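Stisuden Citizens' List Names Its Choice for Gotmont District Council

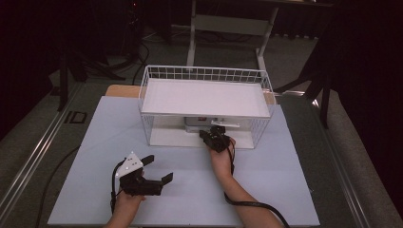 Gotmont, 2022-01-11. The Stisuden Citizens' List announced today that it supports the plan to join the councils of Polat and Clornier before the elections in August. The members of the list voted by mail, and 1,341 ballots were returned. Against the plan were 142 members.

Under the plan, the new council will have 19 seats, and 2 of them are reserved for the villages on the north side of the river. The list will present candidates for all the seats.

"Our residents already share one school and one bus line, and they ask us why they must pay for two town halls," the list said in its statement.

The full text of the plan can be read at the Stisuden office in Gotmont.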